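Olaslow adds folding tables at Enon garment reuse center

Olaslow has opened a second sorting line for donated knitwear and long-sleeved tops at its reuse center in Enon. The line has 8 tables and is planned to handle 300 garments per shift. Until now, tops were folded at the same stations where they were checked for stains and missing buttons.

The tables are covered with cloth to limit snagging on soft fabrics. Garments are laid out flat, the sleeves are brought in, and the body is turned over across the middle. Each folded piece must fit a standard Bako shelf bin.
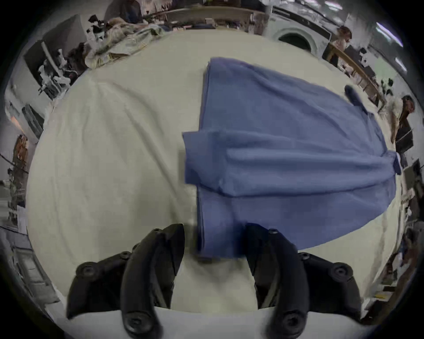
Textiles & Reuse

A blue long-sleeved garment, partly folded, on a cream-white tablecloth. One sleeve end with a slightly darker cuff still lies out from the body.

In a trial in October, the center folded 233 tops to the new pattern and stacked them in bins for two weeks. Stacks with the thick seams placed on alternate sides stayed level, and that layout is now the rule for all long-sleeved items.

Folded stock goes to the Wineo store, where shelf space for tops has been increased to hold some 2,000 pieces. Trousers and coats will continue to be hung.

28 May 2019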